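Whitewash

Contents: What it is / Names / Making it / Putting it on / Whitewash in Prurkurbridge / Colour / See also

Whitewash (also limewash, and in my family just "the lime") is a cheap paint made from slaked lime and water, sometimes with salt, chalk or a bit of skim milk thrown in. It's about as old as walls are. I've been editing the building entries on this site for a while now and I kept putting this one off, mostly because I have far too much to say about it, so apologies if it wanders!

What it is

Lime starts out as limestone or shell. Burn it in a kiln and you get quicklime, add water to that (stand well back, it spits and gets ferociously hot) and you get slaked lime, or calcium hydroxide if you want the proper name. Leave it sitting under water and it turns into a fat, smooth putty. Thin the putty down and brush it on a wall, and over the following days and weeks it takes carbon dioxide out of the air and turns back into calcium carbonate, more or less the stone you began with. I've known this since high school and I still think it's marvellous.

Because the coating is porous, moisture can pass in and out of the wall behind it. That's the reason people with old stone or cob houses get so worked up when somebody slaps acrylic over the top. It's also strongly alkaline when fresh, which is why it was the usual thing for dairies, henhouses and cellars long before anyone talked about bacteria.

Names

Some writers keep "limewash" for the pure lime and water version and "whitewash" for anything with chalk and glue size in it, which others again call whiting or distemper. I've never met a plasterer who kept this straight, me included. The figurative sense, covering up somebody's faults, has been around in English for centuries and gets its own entry.
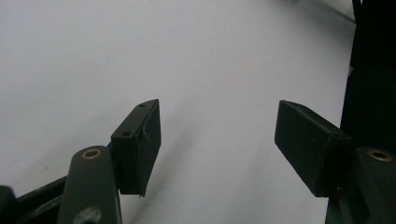

Making it

Everybody has a recipe and everybody's is the right one. Mine comes from Hjørdis Åberg, who taught the weekend course I took at Myklebust, and it goes: one bucket of mature putty, two of water, whisk until it's like whole milk, strain through an old stocking. She was very firm on the milk part. Cream is too thick and it'll craze and dust off on your sweater all winter.

Salt is the big argument. It holds water, so the coat dries slower and cures better, but it can also draw damp into the wall later. Tallow was added for outside work in rainy places. I've tried it once and the smell got into the truck.

Wear goggles. Gloves too, but mostly goggles, as lime in the eye is a hospital trip.

Putting it on

Wet the wall first. Use a big floppy brush and work it in with criss-cross strokes, as thin as you can stand. It goes on nearly transparent, which panics beginners every time, and then whitens as it dries. Give it a day between coats. Four or five thin coats will outlast two thick ones by years. Keep it out of hard sun and don't even think about it if there's frost coming.

Whitewash in Prurkurbridge

My own corner of the subject. The net sheds along the harbour here were limed every spring, and an old harbour account book lists 209 barrels of lime landed in a single season, with another 23 "spoilt by rain", poor things. Sumeya Belay has been going through the rest of those books and reckons most of it came off the Sterkis kiln, up behind the creek, where you can still find the draw hole under the blackberries. I updated this section in December 2024 with her notes.

Colour

It doesn't have to be white. Earth pigments take well (ochre, raw umber, the iron reds) so long as they're lime-fast. Soak the powder overnight in hot water before it goes in or you'll get streaks. The colour dries much paler than it looks in the bucket, so do a test patch and wait.

See also

Distemper; Lime kiln; Milk paint; Cob; Harling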